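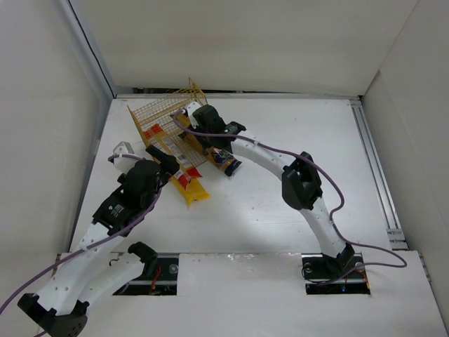 Notes to go with the open day visit, Handling and Packing module, second part

Anyone who came along to the Strobel open day will remember the noise in the main hall, and then how quiet it was in the side room where the two-armed cell stood. These notes are for everybody, including those who had to miss it, and they cover the things we will come back to in the January workshop. The cell is a good one to learn from as so little of it is hidden. Two arms, each coming out of its own opening in the front panel, share one white tabletop, and the job is snack packets and a wire basket. That is all. I could have stood there all afternoon, and to be fair I very nearly did!

Our hosts were Hauke Sauerland, who runs the demonstrations, and Heike Kettler, who looks after the software side and was wonderfully patient with us. Waltraud Diekmann gave the introductory talk upstairs. Her slides are in the course folder under "Strobel intro".

1. What the task is

Packets go into the basket and come out of the basket. Hauke calls the whole exercise Fledix, after the in-house project it belongs to, and you will see that name on the slides too. An operator says "load" or "unload", and the arms do the rest, handing over to each other where they need to.

It sounds dull when written down. It isn't dull at all when you watch it. A long thin packet is an awkward thing to hold. Grip it near one end and the other end droops. Grip it in the middle and it may swing round as you lift. Squeeze hard and you crush what is inside; squeeze gently and the film slides between the fingers. You do all of this with your own hands every day without a thought, and it was lovely to see a group of engineering students suddenly staring at their own fingers during the tea break.

2. Why the basket is hard

Several of you asked me about this afterwards, so a longer section.

Look first at the mesh. A wire grid is full of holes, and a depth sensor looking at it gets an answer from the wire in one place and from the table behind it in the next. The software has to decide whether there is a surface there or not. Solid tubs and trays are much kinder.

Then there is snagging. The crimped end of a packet is thin and stiff, and it likes to catch in a gap. If the arm pulls straight up, the basket comes too. Heike showed us one run where exactly this happened, and the left arm had to steady the rim while the right arm wiggled the packet loose. Big cheer from the back row for that one.

And the basket moves. It isn't bolted to anything, so every nudge changes its position and its angle. A program that says "go to this point and open the fingers" will be wrong after the first bump. The arms have to look again each time.

Question to think about before the workshop: would you fix the basket down? Write a few lines for and a few lines against. Ute Vogler, who asked this on the day, got a very full reply from Hauke, and I don't want to spoil it for the rest of you.

3. Packets that touch

One packet lying by itself on a white table is an easy target. Two side by side are harder, and a packet partly under another is harder again, as the program can see only a bit of it and has to guess where the rest goes.

Print makes a difference too. Edges are what the vision software hunts for, and a printed packet has plenty of edges that have nothing to do with its shape. A dark picture followed by a bright band can look like two objects lying end to end. A plain glossy packet has the opposite trouble: hardly any print to hold on to, and a shine that shifts as the arm passes over it. Heike's advice was to collect pictures of both kinds in every position you can think of, and then collect more.

The order of picking matters as well. The rule they use at the moment is top one first. Wiebke Ostermann pointed out (very good observation, Wiebke) that the top one is not always the free one, as its far end may be tucked into the basket. Hauke agreed, and said they are trying a version that tests each packet with a tiny lift before committing.

4. Two arms in one space

Please revise your notes on shared workspaces before you read this part.

When both arms reach for the same corner of the table, they have to keep clear of each other all the way along, and that means elbows as well as fingertips. It is very easy to plan a beautiful path for the gripper and forget that an elbow has to go somewhere too. In the Strobel cell each arm has a model of the other, and if the gap between them gets too small the one with the less urgent job slows down and waits.

You may have noticed how polite it looked. One arm pauses, the other goes by, the first carries on. I found it charming, but remember that waiting costs time, and in a packing line time is what the customer is paying for. Hauke was frank about this. For a plain pick from an open table, a single fast arm would win. Two arms earn their keep when one has to hold something while the other works.

5. Cables

A short section, though I'd put it near the top if I were marking a design.

Every cable on a moving arm has to bend, and it has to have enough slack for the furthest reach without having so much that it catches on things. On this cell the cables run on the outside of the arms, and they are purple, so you can follow them by eye from the wrist back along the links. Compare the generous loop on the right arm with the way the other cable lies along the forearm. Make a sketch of each and mark where you think the tightest bend comes when the arm is stretched right out.

Outside cables are easy to swap. Inside cables are tidy and protected, and a misery to replace. Skera, whose arms we saw last term, went for inside. Neither firm is wrong.

6. Figures from the talk

For your records, as given by Waltraud:

Runs logged since the project began: 3276
Runs in the first training set: 2000
Runs in each test block: 100
Test blocks so far: 5

She was careful to say that a "run" is one spoken command carried through to its end or stopped by the operator, so a run may include several picks. Please use the word in the same way in your reports. Last year half the group used it to mean a single pick and we had a dreadful muddle when comparing tables.

I asked whether we might have the success rates. They are being checked and will be shared with us when they are ready.

7. Things people asked

Does it learn while it is working? No. Runs are saved, the training is done separately, and the new version is loaded afterwards.

What if somebody reaches in? The arms stop. Hauke demonstrated this with a broom handle, and then again because we wanted to see it twice.

Could it deal with crisps in big bags? Not with the present fingers. Fatel are lending a set of wider, softer ones, and Heike hopes to have them fitted by the time of our next visit.

Who tidies up after each run? Often a person, still. There was some laughter at this, but setting the table again is a large part of the day's work in any project of this sort, and you should plan for it in your own.

8. To do before the January workshop

Read Waltraud's slides, the second half especially.

Take a long thin packet from your kitchen and a rack, colander or basket with open wire or holes. Using only thumb and first finger, take the packet out and put it back ten times, gripping it in a different place each time. Note where it slips, where it droops and where it catches. One page is plenty, drawings welcome.

Write your answer to the question in section 2.

In pairs: one of you is the left arm, the other is the right, and each may use one hand only. Load and unload the basket without talking. Then do it again with talking. Write down what you found yourselves needing to say, as we will build our message list from it.

Bring the packet with you. It can be eaten afterwards.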